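Looking after a pair of grippers

I promised ages ago to write up how I keep the hand-held grippers going on the Tredava job, and as it's July and the kettle has just boiled, I may as well get on with it. We fold and hold clothes with them all day long on the bed, and the robot arm learns from what our hands do, so if a jaw goes slack in the morning you can be sure the arm will pick up the same bad habit by teatime.
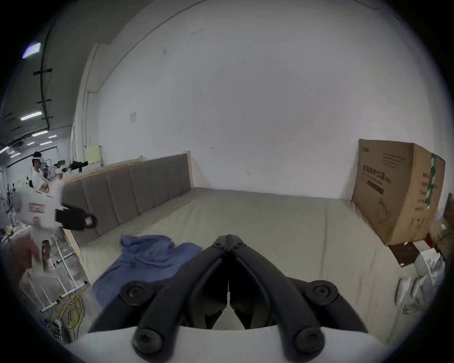 My first job is always the screws at the pivot, and after them the bigger bolts along the arms. I nip them up by hand with the short key – never the long one, which makes it far too easy to overdo things – and then I open and close the fingers slowly a few times and listen. A dry click means a drop of oil. A gritty sort of crunch means lint, and lint means taking the whole front end apart, which I grumble about every single time (sorry, everyone at Balcombe). I do this every 100 grasps when the pair is new and every 403 once it has settled in, and I write it all down in the old green notebook.

Then comes the holding test, my favourite bit! I take a corner of a cotton T-shirt in each gripper, pull it gently level and wait a good minute. If one corner creeps, that jaw wants its pads cleaned with a damp cloth, and if it still creeps after that, the pads get swapped. The last set managed 215 rounds before I gave up on them, and the set before only 152, though I think I'd put those on a bit crooked.

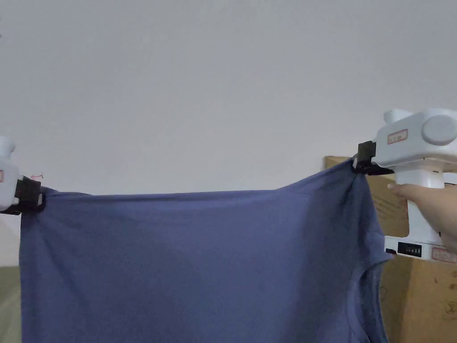 Witkowska wrote in after my last post to say that she never bothers with oil at all, as it finds its way on to the cloth sooner or later, and that a dry brush every evening does the job just as well. I'm going to try it on the left gripper for a month and leave the right one as it is.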